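Keep Fewer Dishes

By Montserrat Peñalver
20 May 2020

When my grandmother's house was sold, the family had to empty her kitchen. She had moved into that house as a young bride and she never threw out a plate. We found dishes in the pantry, in the hall closet, under the spare bed and in a trunk marked 1925 that turned out to hold gravy boats. My cousin Saturnino Esteban filled box after box and carried them to his truck. Most of what he carried had not been used in my lifetime.

I think most of us own too many dishes, and I think we should stop treating this as harmless.

The usual defense is that dishes are cheap and cupboards are free. Cupboards are not free. In the apartment I rent on Paredes Street, the kitchen has one wall of cabinets, and for years two thirds of it held things I used at Christmas or never. The things I used every day sat on the counter, on top of the refrigerator and in the drying rack. I had given the best space in the room to the things I needed least. 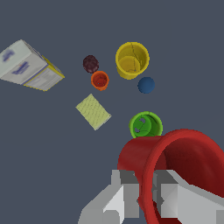
A large red bowl and other household objects.

Large bowls are the worst offenders. A big mixing bowl is useful, and one is enough for nearly any household. People end up with four or five. They get one as a wedding gift, another comes with a stand mixer, and a third is left behind by a guest who brought potato salad. They nest, so they seem to take up no room, and then every time you want the one at the bottom you lift out the whole stack. I gave away all but one of mine last November. I have not had to borrow a bowl yet.

The second defense is company. What if eight people come to dinner? Then you need eight plates, and I am in favor of owning eight plates. I own eight. But I have friends with service for twenty-four who have never had more than six at the table. When a bigger crowd does come, they use paper because they don't want to wash up. Si-eun Ki, who lives downstairs from me, keeps four of everything and asks me for my plates when she has a party. She brings them back clean the next morning. Building neighbors used to do this all the time with folding chairs and coffee urns, and I don't see why we gave it up.

There is also the matter of washing. A house with thirty glasses will have thirty dirty glasses before anyone runs the water. A house with six glasses washes six glasses. My sister Visitación disagrees with me on this and says that her dishwasher settles the question. I have seen her sink. The dishwasher is always full of clean things that have not been put away, and the dirty ones wait their turn beside it. 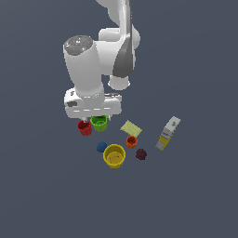 One red cup, one green cup.

With cups, I would go further and say that each person in the house should have one, in a color of their own. My mother did this with us. You rinsed yours when you were done, and if it was dirty when you wanted milk, you knew who to blame. We complained about it then. I do it now with my own children, and the arguments over who left what on the piano have mostly stopped.

I don't mean that anyone should throw out things they love. I kept one gravy boat from the trunk. It has a chip on the lip and it pours badly, but I remember it on the table and I use it. The rest went to the thrift store, where a young couple was looking through the plates when we carried the boxes in. They took a set of my grandmother's soup bowls before the clerk had even priced them.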